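Household Chore Judges (paid, part-time, no robotics background wanted)

Pistis is looking for people who know what a tidy room looks like and are willing to say so to a machine's face.

We run an independent testing program for home robots. Manufacturers send us their machines along with a video of the machine doing something wonderful, usually to piano music. We put the machine in a furnished room, give it the same chore over and over, and write down what happens without the piano. So far the gap between the two has kept us in steady work.

The question we are paid to answer is a plain one: can these things do housework yet? Our short reply is "some of it, slowly, if you don't move the chair." The longer reply takes 575 chore runs between now and the end of September, and for that we need 13 judges.

What you would be doing

You sit in one of our test rooms at the Istby building, or in the viewing booth next to it, and watch a robot attempt an ordinary job. Making a bed. Putting a throw over the back of a chair. Picking socks up off a rug and leaving the rug where it was. Wiping a table, loading a dishwasher, restocking a low shelf for our shop-floor series. When it stops, or when the timer does, you score the result on a one-page form.

The form has four boxes: Done, Done But I Would Redo It, Not Done, and Worse Than Before. That last box was added after our first month. Below the boxes there is space for comments, and the comments are what we are really buying. "Corner of sheet not tucked" is useful. "My mother would have said something" is also useful, if you go on to write down what she would have said.

You will also do the chores yourself, once per session, on the clock, before the robot goes. We need a human time for each task. Please don't race. We had a tester in the pilot round who made a bed as if the building were on fire, and the figures for that week are no good to anyone.

A session lasts three hours and covers five or six runs. Some of those hours are dull. A robot deciding how to approach a pillowcase can take longer than most people take to do the laundry, and you are expected to stay awake for all of it. Coffee is free. It is not good coffee.

Who we want

People who do housework, or have done it for money, or have lived with someone who had strong views about it. Hotel housekeepers, home health aides, parents, retail stockers, people who fold things for a living. If you have ever refolded a towel that somebody else had already folded, please apply.

You should be able to:

Sit still for forty minutes and keep notes
Write a clear sentence in English
Lift a laundry basket and bend to make a bed
Disagree with an engineer, politely, more than once

You do not need a degree, coding experience or an opinion about the future. If you have worked for a robot manufacturer in the past two years, or hold shares in one, we can't use you as a judge this time.

A few things about cloth

Most applicants ask why so much of the schedule is blankets, sheets and throws. Hard objects mostly stay the shape they were when you picked them up. Cloth doesn't, and every time a machine grabs a corner, the rest of the fabric goes off and does something else. Fringe is worse. We bought a lot of fringe.

The cloth series takes up 190 of the runs, and we would like judges who can tell the difference between a throw that has been draped and a throw that has been dropped. Manufacturers are very interested in this difference, and tend to see it their own way.

Pay and hours

We pay $300 for each block of four sessions, by direct deposit, within two weeks of the last session in the block. You can sign up for as many blocks as there is room for. Transit passes are covered. Parking is free but the lot belongs to Halilović, the furniture showroom next door, so please use the back row and don't look as though you are about to buy a sofa.

Sessions run mornings and early evenings. We try to give a week's notice of changes. The robots give less. 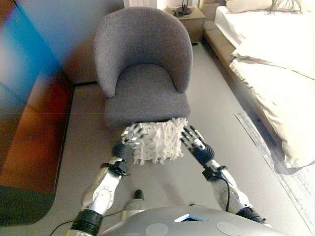

Istby, April 26, 2021

The bedroom series is open for sign-up first, with the armchair and throw task leading it off. A white fringed piece, held by both edges in two robot hands in front of a gray tub armchair, is typical of what you'll be watching. Kitchen and shop-floor sessions come after.

Every judge gets a half-day of paid training, most of it about the form and the rest about where to stand. There is a red stop button in each room. You may press it whenever you like and you will not be asked to justify it, though you will be asked to write down the time.

Scores are pooled and passed to Vultum, who handle the statistics and never learn which judge wrote what. The manufacturers see the totals and a selection of comments with names removed. You will sign an agreement not to post about specific machines until our report is out. Complaining in general terms about robots at dinner is permitted.

To apply, send us a note of a page or less with your availability, any work history you think matters, and a description of one household chore done properly, start to finish. Pick whichever you like. We read that part first. Résumés are welcome but won't help much.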